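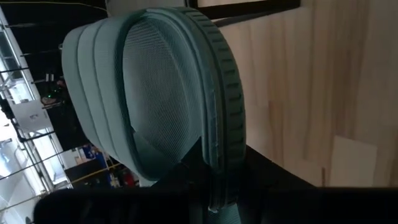
Mint green, the little chair. Close up.

OK so quick one, I have to be out the door soon and I've been promising this post since January. The green corner. Or the green everything, at this point.

It started with one cactus. I wanted something tall that I could not kill, and the fake one from Brostside was in the clearance aisle with a white pot already on it. Took it home on the bus. People were nice about it. Then I needed something to go next to it, and that's how I ended up looking at low tables at eleven at night, and the low table needed cushions, and so on. You know how this goes.

Rules I set myself, written on the back of a Parsons receipt:

Pale wood, black legs, nothing shiny.
Beige and green only. Gray if I must.
No more than 200 dollars for the whole thing.

I spent 116. Very pleased with that. Most of it was the table (secondhand, one scratch, facing the wall now). The cushions came from Anero, two round beige ones, and they're stitched all over in a way that picks up every crumb. Worth it. The green ribbed one I nearly sent back becuase on the screen it looked like moss and out of the bag it looked like toothpaste. It grew on me. I like it best at the end of the row where it sits up against something else green.

And then the chair. The mini lounge chair! I have no excuse. It's quilted, it's tiny, you can't sit in it, a cat could maybe. I had it on the floor first and kept walking into it, so up on the table it went with the cushions. Moved it left, moved it right. Right end won.
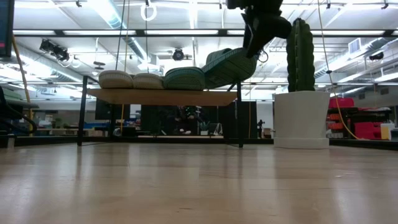 Enda Ní Mhurchú thinks the big cactus should come off the floor and go in a basket, and that plants on the floor always look like they're waiting for a moving van. She may have a point. I looked at baskets. The nice ones were up to 50 dollars, for a basket, so the floor it is for now.

What I did do is swap the order around a bit. Soft stuff in a row, tall stuff to one side, and a gap between them so the cactus has some room. Before that I had it stuck in behind everything and it looked like it was hiding.

Other table, other problem. Shoes. I keep buying slides, same shape every time, and they end up in a heap wherever I kicked them off. So I'm trying the shop display thing, pairs lined up neat at the back, toes out. Gray ones first, then the teal. Teal was meant to be mint but the Cluserance sizes ran out and I wasn't going to wait three weeks for a lighter green.

The small cactus goes with those. White pot with all the flat angled sides, dark soil, doesn't take up any room. 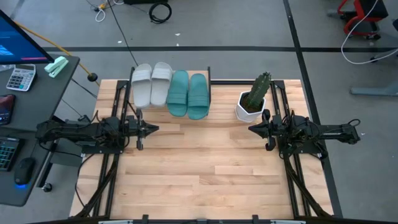 I'd still like a tray for the slides, something low in the same pale wood, so they can be moved in one go when I need the space. Solveig Tveit has one she's not using and I have asked twice. Solveig if you're reading, that's three times.

Still to do: felt pads for the table legs, they scrape. Lint roller for the beige cushions. Figure out if the stapler counts as part of the color scheme (it's mint, I didn't plan it, I'm counting it).

More when I get the tray. Have to run – bus in four minutes and I can't find my keys agian.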